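Tooling notes: frame gating and camera timing in the Zondano stack

Mar 20, 2025

The February release of Zondano changed how the perception node decides which camera frames reach the planner. Several groups on the Andusia test bench asked for more detail than the changelog gave, so the reasoning and the new parameters are set out below.

Until February, every frame from every camera went to the detector. The detector returned object poses with a confidence score, and the planner took the newest pose above a fixed threshold. With a head camera alone this worked well enough. With wrist cameras added it did not. A wrist camera moves with the arm, and during a fast transfer a large share of its frames are smeared. The detector still returns something on a smeared frame, sometimes with high confidence, and the pose is wrong by more than the gripper can absorb. Thin objects suffer most. A chopstick that is a few pixels wide in a sharp frame turns into a broad soft band, and the fitted axis rotates with the direction of camera travel.

The new gate sits in front of the detector and runs two checks. The first compares the frame timestamp with the joint log and computes the image-plane speed at the expected work distance. The second is a plain gradient measure on a downsampled copy of the frame. A frame has to pass both. The joint check alone misses vibration after a stop, and the gradient check alone rejects sharp frames of low-texture surfaces such as a matte tray floor.

Rejected frames are kept. They are written to the Pelletier log with a reason code and can be replayed through the detector offline. Early builds discarded them, and that made it hard to tell a gating problem from a camera fault.

Parameters that matter in practice:

gate.max_age_ms defaults to 100. Older frames are dropped regardless of sharpness. Raising it helps on slow networks but lets stale wrist poses through during an approach.

gate.min_still_frames defaults to 15 for calibration and is ignored at run time. Do not copy the calibration profile into a task profile. Two benches did this, and the arm waited at every waypoint.

gate.fallback selects what the planner uses when no wrist frame has passed. The default is the last accepted head camera pose. The other option, hold, stops the arm at the next safe waypoint.

Fallback needs some care with stacked tableware. From the head camera, one soup spoon can lie partly under another, and black chopsticks on a black tray give very little contrast. The detector may merge two items or split one. The planner now treats a head-only pose on an overlapped item as good enough for the approach and insufficient for the grasp. The grasp pose has to come from a wrist frame that passed the gate, or the item is skipped and queued again.

We ran the change against a replay set of 458 recorded tableware sequences. In 26 of them the old build committed to a grasp on a smeared frame. The new build committed to none of those, at the cost of a longer pause before the grasp. Most of the pause is settling time in the arm, and the Brollent controller team is looking at the deceleration profile separately.

Known issues. The gradient check is tuned for one exposure setting, and auto exposure on the wrist cameras should stay off for now. The printed grid on the bench cloth is also a problem - it has strong regular edges, and a frame can pass on the cloth alone while the tray is still soft. A region mask is available under gate.roi and should be set to the tray area. Masks are stored per bench and are not carried over by the profile export tool.

Next release: per-item gating, so that a large bin can be localized from a frame that would be refused for a chopstick. The interface will not change, and existing profiles will load as they are.

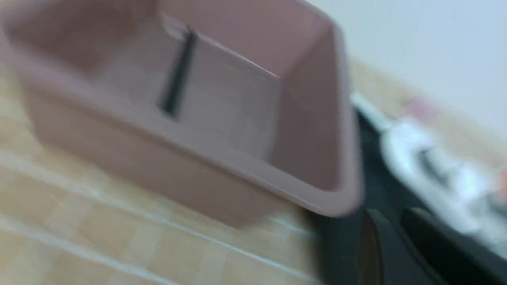
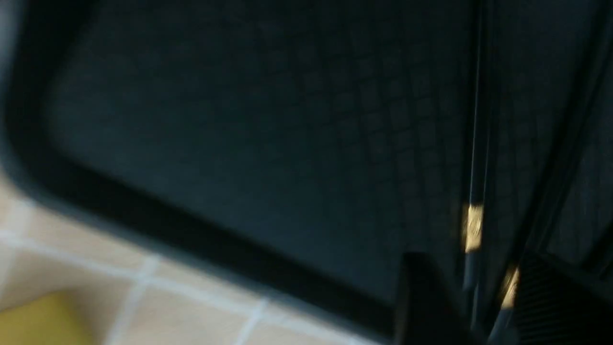
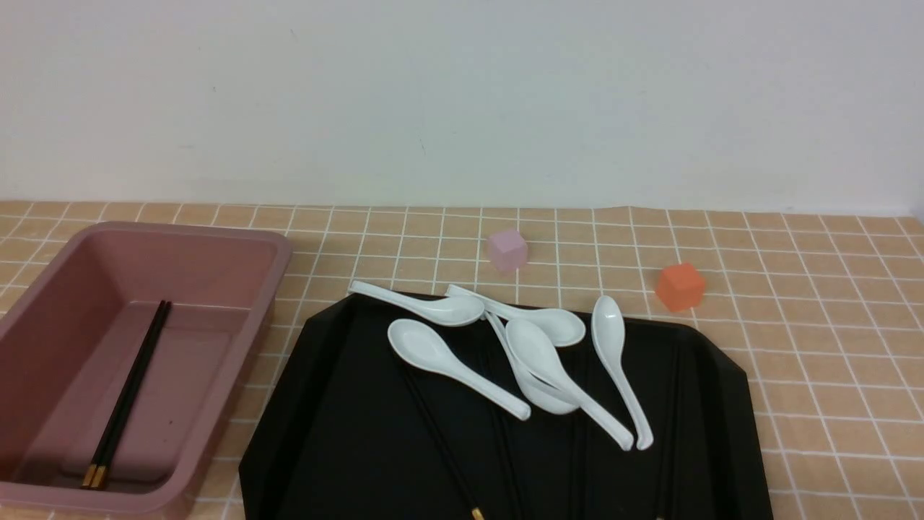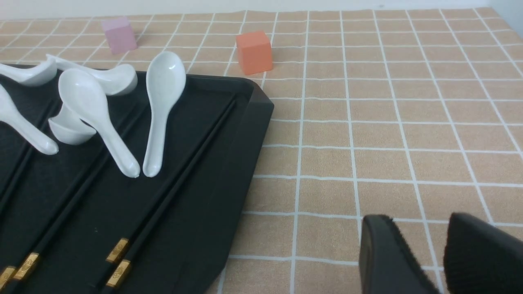
Tableware task, head and wrist views. The first two are wrist frames with strong motion blur; the third is the head view and the fourth a wrist view, both with spoons and chopsticks on the black tray.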